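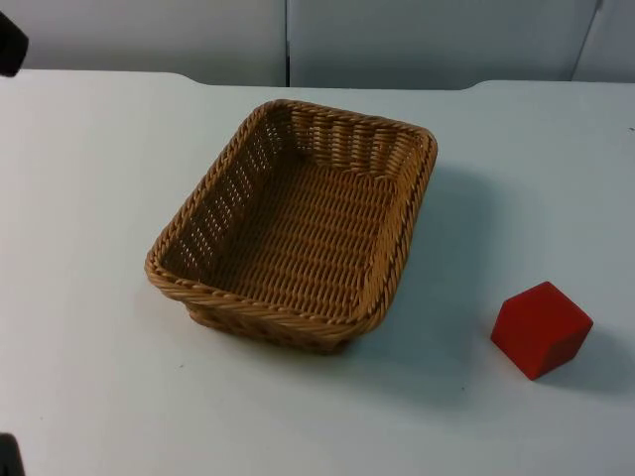
Varying start positions when recording pick-and-place demonstrations
Posted in Data Collection and Teleoperation, Kornanport Help Community

Francine Campbell
July 24, 2025

Our department is preparing a set of demonstrations for a two-arm station. The task is a simple one: a red cube is to be picked up from the table and placed in a woven basket. We intend to train a policy on the recordings and to evaluate it with both objects in positions that were not used during recording.

The current plan calls for 96 demonstrations, all with the basket in one marked position and the cube moved by hand between episodes. A colleague has proposed that the basket also be moved and turned. I am concerned that this would spread a small set too thinly. I would appreciate guidance on the following points. Should the basket remain fixed for the first set? Should episodes in which the operator misses the first grasp be discarded? We record with Frota, in case that affects the reply.

Irfan Sitompul

If the evaluation will include new basket positions, the recordings must include them as well. A policy trained with the basket in one place will usually learn to carry the cube to that place, whether or not the basket is there. We made this error at Urasholm in January and had to repeat the work.

I would recommend the following procedure. Prepare a list of start positions before the session, with a position and an angle for the basket and a position for the cube. Shuffle the list so that similar layouts are not recorded one after another. Operators who choose positions freely tend to return to the same few places, most often near the middle of the table. In our second set we used 28 basket placements and recorded several cube positions for each.

Please also divide the work between the arms on a written rule - for example, the arm nearer the cube performs the grasp. If two operators decide this differently for the same layout, the examples will conflict.

Missed grasps may be kept when the operator recovers smoothly and completes the task. Label them so that they can be removed later. Episodes with long pauses should be trimmed or recorded again. The choice of Frota should not matter here.

pritach_user

We just left ours fixed and recorded almost 1,000. It worked fine until someone moved the basket. Would also check that your lighting is the same on both days if you split the session.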